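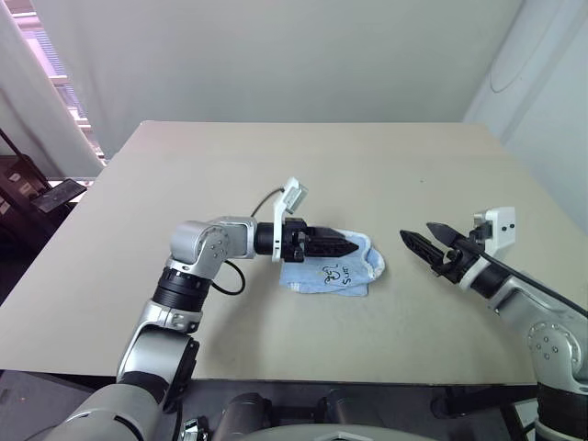 vavthorpe_dave
Disagree with the softener theory. Softener leaves a waxy film and the cloth repels water, but it doesn't make terry go stiff. Stiffness is limescale. What's your water hardness?

ironing_pile
Nastwood supply, so hard. The kettle furs up within a fortnight. I wash at 40, full dose of powder, line dried. Towels and baby cloths both come out like card.

Ralta16
Full dose for which band? The box gives separate figures for soft, medium and hard. If you are on the soft figure you are underdosing and the minerals stay in the pile.

ironing_pile
Medium, as it happens. Will go up a band.

matousek_drum
Before adding more powder, check the rinse. My old machine used very little water on the eco programme and left powder in anything with a pile. Run a 60 wash with no detergent and look through the door after ten minutes. Suds mean residue.

vavthorpe_dave
Suds prove there's residue. They don't rule out scale. You can have both.

matousek_drum
Agreed, but then more powder makes one of them worse.

Ralta16
Not if the drum is two thirds full. Most people overload.

terrycloth_tess
I put 200 ml of white vinegar in the softener drawer for the rinse, every second wash. Been doing it since February. Noticeably softer, no smell once dry.

vavthorpe_dave
I wouldn't. Vinegar is hard on some rubber seals. Citric acid on an empty hot wash, then leave the laundry alone.

terrycloth_tess
Seal looks fine so far.

ironing_pile
Did the 60 wash with no powder. Plenty of suds. Going to run it again with an extra rinse before I change the dose.

matousek_drum
Give them a hard shake before they go on the line as well. Lifts the loops.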